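Grirnila sets service routine for Willora kitchen cell

25 November 2022

Grirnila has issued a set-up and care routine for the Willora kitchen cell, which works over a cutting board beside a toaster. 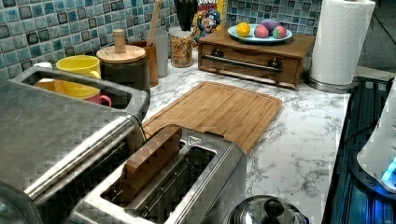

Ferenc Nyitrai asked that finger alignment be checked before every shift, with the arm stopped.

Cable brackets are inspected every 16 hours of running. Gripper fingers are replaced after 900 cycles.
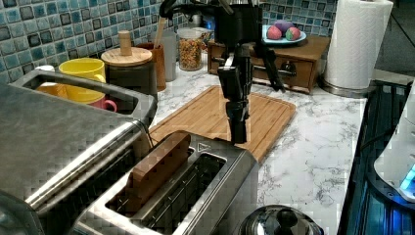
Photo: Grirnila

Brellance will supply spare parts from March.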